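January, bench notes, equipment plan

Numbers from Sidirero came in at 10:40 and I've been grinning at the spreadsheet ever since. The second hand-held gripper fits! We have 4000 for the quarter, and the full kit with mount, cable and spare finger pads leaves enough over for the small stuff we keep borrowing from Prernby's shelf.

Wish list so far:
finger pads, 22 pairs (softer ones too, if Khondokar will mix an order)
longer cable, 171
white sheets for the tabletop, cheap, get extra
desk items to pick up and put down, max 40 for the lot

Really want odd shapes on that last line. Plain boxes teach us so little, and round glossy things are where I expect the pads to earn their money. The Zurnholm quote is nicer on paper but has no spare pads in it, so I'd have to add them and redo the total. Leaning Sidirero.

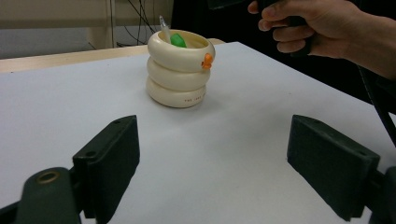

Ring-stack pen holder with the little orange bird on the side, fingers open wide.

More like this one, please, in a few sizes. Still to do: ask Khondokar about the minimum order, check whether shipping is in the cable price.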